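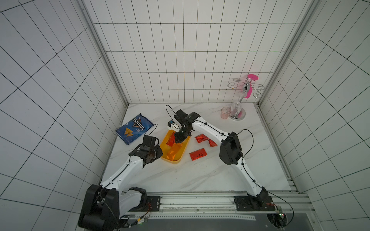 Is a hand-crank grain mill worth $299 for a home baker?

If you bake bread every week, the Zernholm earns its price in better flavor and in flour that's as coarse or fine as you want it.

I'll admit I did not want to like this thing. I already owned an electric mill, a Jurkix, and it did its job well enough that I had stopped thinking about it, apart from the noise (a vacuum cleaner chewing gravel, more or less). Then my neighbor moved away and offered me a week with her Zernholm before it got packed, and by the end of that week I had ordered my own. I've had it since last fall and I use it far more than I ever used the Jurkix. I make bread twice a week, pancakes when the kids ask, and a rye cracker I've become a bit tiresome about.

## What you get

The mill comes in one box with the crank, a clamp, a hopper, a small stiff brush and a booklet that is short and clear and has drawings you can follow. Assembly is a matter of pushing the hopper on and tightening one bolt on the crank. The body is cast iron with a baked-on enamel finish, and the whole thing weighs 15 pounds, so plan on leaving it where you set it up. Mine lives on the end of a heavy old table in the pantry and only comes off when we have people over and need the table.

The clamp opens wide enough for a thick tabletop, which was my biggest worry. My old pasta machine never fit anything in the house except an ironing board, and you can guess how that went. The Zernholm clamp has a big rubber pad on each jaw and I've had no dents. Do snug it up again after the first few minutes of cranking, though. The rubber squashes a little and the mill starts to rock.

## Grinding

There's a dial behind the crank with 11 clicks, from cracked wheat to a flour fine enough for cake. I love that it clicks! The Jurkix had a smooth knob with a painted dot, and every loaf was a small guess. Now I write the number down on the recipe card and get the same flour next time. Click three is my everyday setting for bread. Click one is very fine, and it's slow going, and your arm will know about it.

How much work is it? For a single loaf I crank for six minutes or so if the wheat is soft, longer for hard red. The long handle makes a real difference, and so does the weight of the wheel, which carries you through the stiff part of each turn. My 10-year-old can do it on the coarser clicks standing on a stool. My husband does it while listening to baseball and doesn't seem to notice he's doing it.

The flavor is why I keep coming back. Fresh rye in particular smells almost like green tea when it comes off the stones, and a plain loaf with even a quarter of it in the dough tastes like something I'd have paid for. Spelt is lovely too – sweeter and nuttier than anything I've bought in a bag. I made the same sandwich loaf two days running, once with store flour and once with flour from the mill, and the heels of the second one were gone before it had cooled.

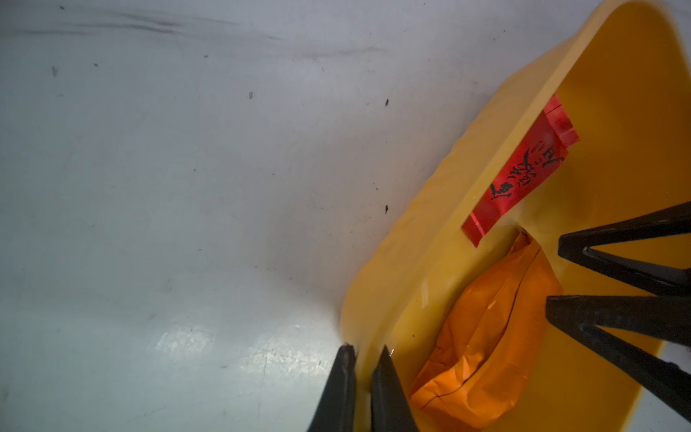 *Valbona Radonjić*

## Cleaning

Dry brush only, please. The booklet says it twice and I'd say it a third time. Water and stone flour make a paste that sets like grout, and you will be picking at it with a toothpick. I brush out the chute after each use and take the stones off every couple of weeks. One wing nut holds the outer stone, and it comes off by hand. If things smell stale, run a handful of plain white rice through on a coarse click and throw it out. That freshens the stones nicely.

You will get some flour on the table. The chute is a bit short, and if your bowl is shallow a fine dust drifts over the rim, especially on the first two clicks. I drape a dish towel over the bowl and the chute together. A friend of mine uses a paper bag with a rubber band, which looks silly and works better than my towel does.

## What I'd change

The hopper is too small. It holds enough grain for a decent loaf, but if you bake for a crowd you'll be refilling it again and again, and you have to stop cranking to do it or you spill. Zernholm sells a taller one separately. At this price I'd have liked to see it in the box.

The crank handle also arrived with a slightly rough seam in the wood, right where the thumb goes. Two minutes with fine sandpaper fixed it, and I rubbed in a little of the oil I use on my cutting boards. I wrote to the company about it and got a pleasant reply from a man named Gøran Dahlgren, who offered me a new handle. I told him I'd grown fond of mine by then.

And it won't do oily things. Flax, sesame, coffee, nuts – keep all of it away from the stones. I knew this and tried a spoonful of flax anyway, and spent an evening paying for it.

## Compared with the others

I've borrowed or owned two other mills. The Jurkix electric is faster by a mile and I'd still point you to it if you have sore wrists or bake in big batches. It does warm the flour a fair bit, and you can't run it while anyone in the house is asleep. The Grullon is the cheap hand mill you see everywhere, with steel burrs and a tiny crank. It's great for cracking oats and corn for porridge, and I wouldn't talk anyone out of it for that. I could never get bread flour out of it in one pass, though, and after two passes I was ready to lie down.

The Zernholm sits in between. It's slower than a motor but quiet enough that I grind before breakfast with the radio on low, and the flour comes out cool.

## Odds and ends

- Let your dough rest a little longer than usual. Fresh whole grain flour drinks up water slowly, and my first loaves were stiff as a boot until I started giving them an extra half hour.
- Buy grain in small bags until you know what you like. I have a great deal of kamut I'm still working through.
- Check your grain for pebbles. I found one in a bag of barley, and a pebble can chip a stone.
- Freshly ground flour that you don't use goes in the freezer in a jar.
- The stones are sold as a spare set. Mine show no wear that I can see, so I can't tell you how long they last.

I'm trying click two for pizza dough this weekend, half spelt, and if it comes out well I'll add the recipe to this page.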